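# Site visit, Trotmont: bag finishing and display fit-out

The October visit covered the Trotmont building, which Potero shares with the display workshop run by Rocha. Entry is by the side door off the loading yard. Visitors sign in, receive a vest and wait behind the yellow line until the morning changeover is finished.

## Ground floor: cutting and sewing

Fabric arrives on rolls and is rested overnight before cutting. The cutting table takes a lay of up to 100 plies for the lighter grades. Heavier cloth is cut in shorter stacks, as the blade drifts toward the bottom of a tall lay and the lower panels come out undersized.

Handles are cut and folded on a separate line. Each end is fixed with a boxed cross-stitch, and the operator checks the distance from the side seam against a steel gauge screwed to the machine bed. The tolerance is 4 mm. Bags outside it are unpicked once, then scrapped if the second attempt also fails.

Printing is done before sewing. The colour bands are laid down first and cured, and lettering in the base cloth colour is left as a gap in the band. Registration marks sit in the seam allowance and disappear at assembly. The guide noted that wide bands show creases more readily than small logos, so those orders are packed flat in bundles of 10.

## Upper floor: display bays

Rocha builds sample bays for shop fittings and trade stands. The system is Horano, an aluminium rail with screw-fixed panels. Panels are papered before they go up, and the pattern is not matched across the corner unless the client pays for it. The rail covers the join.

Stock for the bays comes up from the ground floor. Cream tote bags with a blue band, lettered CHEERFUL, were standing in a corner bay papered in a dark teal floral. The logo 福运巨星 is printed near the top edge.
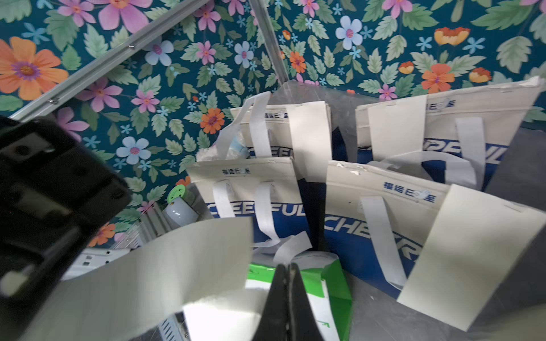 Empty bags do not hold their shape well on a smooth base. The workshop's usual remedy is a folded card insert, trimmed to sit below the rim. Tissue was tried and dropped, as it settles over a long show and the front panel sags.

## Practical notes

- The tour runs for 112 minutes, including the safety talk.
- The upper floor is reached by stairs only. The goods lift does not carry visitors.
- Hearing protection is supplied for the cutting room.
- Parking in the yard closes at noon, when the afternoon trucks start to arrive.

The dye store was locked during the visit and was not seen.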